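September, bench notes, antioxidant assay (snack foods)

Ran the roasted chickpeas again this morning. Ground them finer this time and left them in the methanol for 90 minutes — much better colour, and Kátia's blank behaved at last! I'm still not happy with the dried apple, the sugar makes everything sticky.
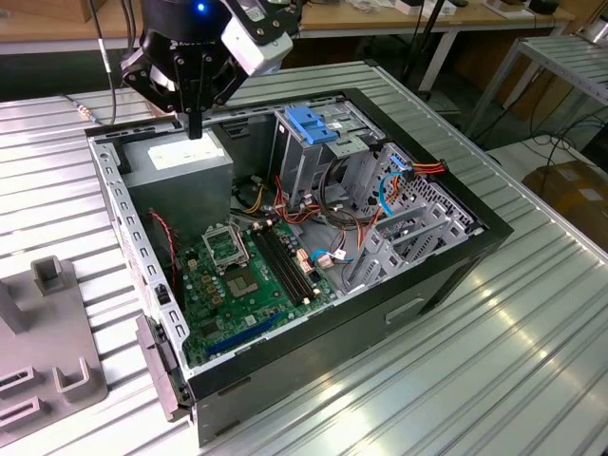 Afternoon

Did 8 tubes of black bean, skins on. Two looked cloudy so I spun them again (Sarla, your rack is back in the cold room). Oat samples tomorrow.
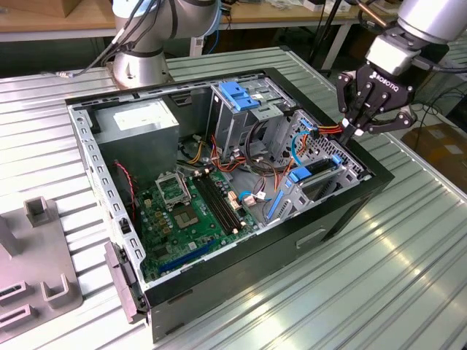

Open tower on the metal table, gripper at the wires.

2 comments · 8 shares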